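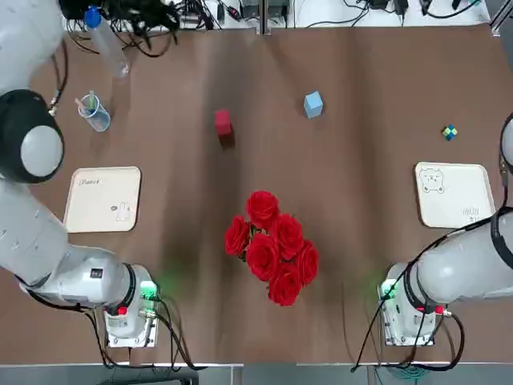
Home | Notebook | Visits | Kit list

April, open day, 2 pm

Lovely turnout from Venholm, and I do think the roses won them over before either arm had moved! We kept the cubes and both trays within reach, and gave the Lambert visitors 5 minutes each to ask whatever they liked (mostly about grip, bless them).

Grip setting left at 40 all afternoon. I'd like to try it lower before the Plurnberg lot come, if anyone has a spare hour.

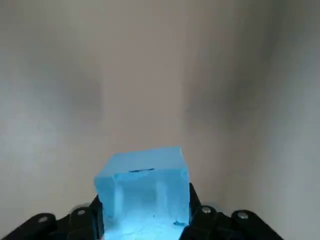 Light blue cube between the fingers, wrist camera.

Still to do: wipe the trays, write up the questions.

Contact Kikis workshop | © Kikis | Back to top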